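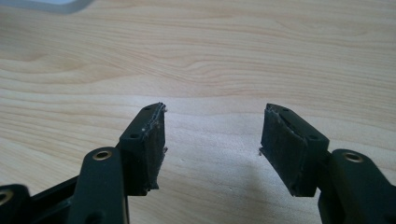

The demonstration at Cleltex was meant to start at ten on Tuesday, and at twenty past we were still drinking coffee out of paper cups. Plaltau, the firm behind the hand-held gripper, had taken over the training room for its open day. The product lead, who agreed to talk as long as I left names out of it, didn't seem bothered by the delay.

"You pick it up, you do the job yourself, and the arm learns from that," she said. "There's no programming. Anyone on the packing line could do it."

I asked how many times anyone on the packing line would have to do it.

"For the task you're seeing today, 662 recordings."

That is a lot of picking up and putting down. She said it took two people four days, and that they had thrown out 99 of the recordings before they got to that figure, mostly for being too slow or too shaky. Who decided what counted as shaky? "We did," she said. "By eye, at the moment. It's something we're working on."

The brochure promises a new task "in an afternoon". I read the line out to her. She took the brochure and looked at it for a while. "That's for a simple task," she said. "And a small table."

I wanted to know about wear, too, as grip pads fray and shed bits long before the metal parts give any trouble. She said pads are sold in packs and take a few minutes to change. Plaltau has no figure yet for how long a set lasts. "It depends what you're gripping. Card is rough on them. Everyone asks, and I'd sooner say I don't know than make something up."

I liked her better after that, though it's an odd gap in a product with a price list.

The arm itself got its turn just before eleven. It did 30 picks while we watched and dropped four. The man from Spanos, standing next to me, wanted to see it with a different box. He was told that a different box would need more recordings.

"People expect 100 per cent because they've seen the videos," the product lead told me later. "Your own staff drop things as well."

They do, I said, but they pick them up again. The arm had carried on with an empty grip each time, right through to the end of the movement.

"Yes," she said. "Recovery is the next release."

When is the next release? She wouldn't give a month. There is a trial booked at the Plunville depot in September, with one arm on one shift, and she has offered to let me come back and see it. I've said I will, provided I can bring my own boxes.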